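The Quiet Ferry to Prarnmont

My aunt left me a ferry. She had told everybody for years that she was leaving me the house, and I had measured the windows for curtains, so it took a moment to adjust.

The solicitor slid the papers across and said the vessel was called the Drallska, that it crossed the estuary to Prarnmont and back, and that it was licensed for 14 passengers. He said this as if 14 passengers might at any moment want to go to Prarnmont. I had been to Prarnmont. It had a bench and a view of where you had just come from.

"And the house?" I said.

"The house went to the cat charity," he said. "The cat went to the woman at the bakery."

I drove down in September with two suitcases and a book about knots. The Drallska was tied to the jetty by something that wasn't in the book. She was green up to a point and then she was rust, and she had a wheelhouse just big enough for one person and a grudge. On the door my aunt had painted the fares in white: adults 100, children 50, bishops free. There was no currency. 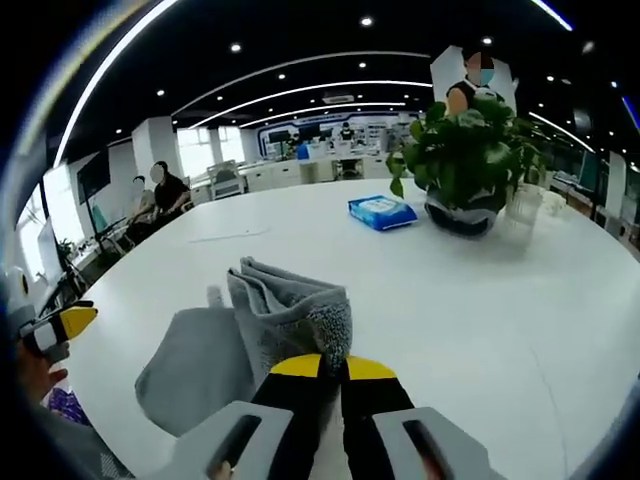
I asked the woman at the bakery what the fares meant. She said they meant pence, except in August, when it depended who was asking. The cat looked at me over a tray of buns. It had done well out of all this and it knew it.

"You'll be starting tomorrow, then," the woman said.

"I was thinking of selling it."

She laughed for rather a long time, and then she gave me a bun and didn't charge me for it, and that worried me more than the laughing.

I did try to sell. I rang a firm called Werkimura, who had a large advertisement in the back of the boating paper saying they would buy anything that floated. A young man came out with a clipboard, walked once up the deck and once down it, and asked me whether she floated. I said she was doing it now. He wrote something down, crossed it out and offered me 900 pounds for the engine, provided I took it out myself and brought it to him. I asked what would become of the rest. He said he would leave that to my imagination, and went off to find his car, which he had parked below the tide line.

We got it out in the end, with the tractor. He didn't improve the offer.

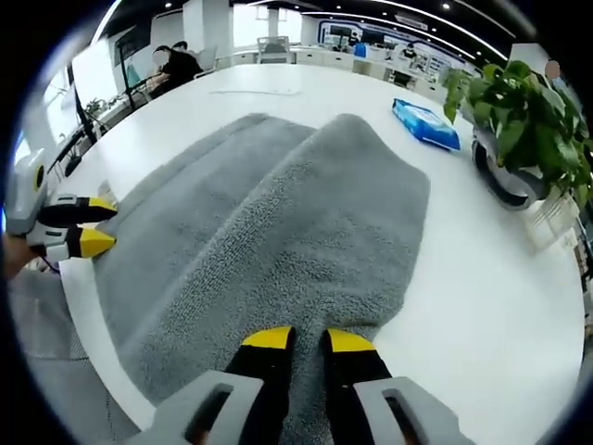
B. Ogunleye

So I started. The first crossing was at eight in the morning and I had one passenger, an old man in a very good hat who sat in the stern and said nothing until we were halfway over.

"She used to go round that," he said.

"Round what?"

We stopped. It was a gentle sort of stop, like sitting down in an armchair you hadn't noticed. He explained that it was a sandbank, that it had been there since his father's time, and that it would let us go again at twenty to eleven. Then he took a flask out of his coat, and a second cup out of the other pocket. I have thought about that second cup a good deal. A man doesn't bring two cups on a ferry unless he has formed a view of the ferryman.

We talked about my aunt. I had known her as a person who sent book tokens and disapproved of garlic. He had known her as a person who once took the Drallska out at midnight in a gale to fetch a midwife, and charged the midwife the full adult fare both ways. He told me she sang on the crossing when she thought the engine was covering it. He said she was flat.

"Was she any good?" I asked. "At this?"

He considered it.

"She went round the sandbank," he said.
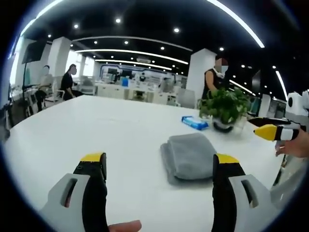 At twenty to eleven the water lifted us off, as promised, and we arrived in Prarnmont two and a half hours late. He paid me his 100 pence in small coins, walked to the bench, sat down and looked back at where we had come from. I asked what time he would want to go home. He said now would be fine.

It went on like that. I learned the sandbank, and then the sandbank moved, and I learned it again. I learned that schoolchildren are sick over the left side and their teachers over the right. A bishop turned up and I let him on for nothing, and he tipped me more than the fare, so perhaps my aunt had understood business after all.

In the wheelhouse, under the seat, I found her log. I had hoped for letters, or a confession, or the deeds to a different house. It was 156 pages of tides and weather in pencil, with a remark here and there. Fog. Fog. Hat man again. Fog. On the last page she had used, she had written down my name and beside it, in the same pencil, "Can't swim. Check."

I can, as it happens. I wrote that in underneath, with the date and the wind, and then I put fog, as it was coming in. The old man was already on the jetty with his coat done up to the chin, and both his pockets were bulging.
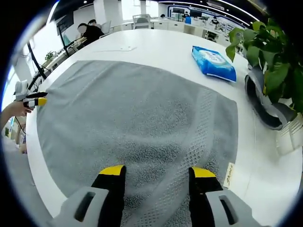 "Are we going?" he said.

I said we might as well. I started the engine, which took four goes and some language, and we headed out into the white at the speed of a person looking for their glasses. Somewhere past the second buoy I caught myself humming. He turned his hat brim down over his ears and poured the tea.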